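Jan 20, 2023
Workshop notebook – finish and glue trials, edge-glued panels

Carried on with the humidity runs. Panel A (Clonora hardwax oil, two coats) came out of the damp cupboard at 60 percent and went on the flat table for an hour before measuring. Cup across the width was 2 mm with the straightedge on the show face. Panel B, same oil, one face only, was 3 mm. Same direction as the November result. One-face finishing is off the list for anything wider than a shelf.

Glue lines
Penner white glue held on every offcut we broke. Failure was in the wood each time, with one exception near the end of a plank where the clamp pad had slipped. Marked that piece and kept it.
The Grero glue creeps. There is a ridge you can feel with a fingernail along the joint on the older sample. Li-hua Wan thinks the shop was too cold at glue-up. Possible – the log for that day has no temperature entry.

Sheen
Oil panels are dull and even. Varnish on a pale board throws a bright band wherever the light comes in low, and the joint line still reads through it. 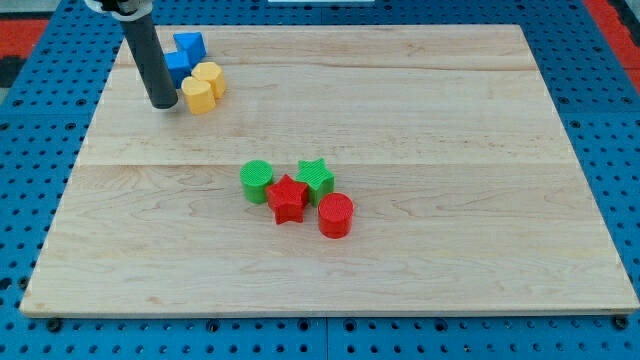 To do
Repeat Grero at normal shop temperature, log it this time.
Ask Nurnania for the moisture figure on the next delivery before it is cut.
New pads for the long clamps.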